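Prasovora Finger Covers for Two-Finger Grippers
Item 542. Sold in packs of 30 pairs. White.

Prasovora covers are single-piece sleeves for parallel and angular two-finger grippers. They keep product residue off the finger body and give the contact face a surface that can be changed between batches. Covers are supplied flat and are fitted by hand with the gripper fully open and the robot in a protective stop.

The covers are a wear part. They are not a guard and do not reduce pinch force. A cell that needs force limiting under its risk assessment still needs it after covers are fitted.

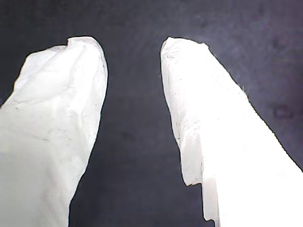
Good practice is to inspect covers at the start of each shift and after any collision or dropped part. Put the gripper in the open position, stop the arm, and look at both fingers against a plain dark surface. Creases and small dimples in the face of a covering, like those on the left finger, should be compared with the site's own acceptance sample. Look hardest at the tips, where material gathers into folds, and at any step along the inner edge such as the one low on the right finger. Strong light from one side can wash out a white finger, so turn the lamp or the wrist and check the bright side a second time.

Replace the pair, never a single cover, if there is a tear, an open seam, or a fold that changes the grip opening. Re-teach the closed position after replacement. Record the change in the cell log with the batch number from the pack.

Fitting
Maximum finger length: 148 mm
Test grips after fitting: 4, at reduced speed
Storage: in the closed pack, away from direct sun

Risk assessment
Adding a cover changes the end effector. The integrator should review the existing assessment under ISO 10218-2 and note the new finger dimensions. Dretolow supplies a blank review sheet with each order.

Technical questions: Noémi Kelemen, Dretolow applications desk
Orders and returns: Szabolcs Szabó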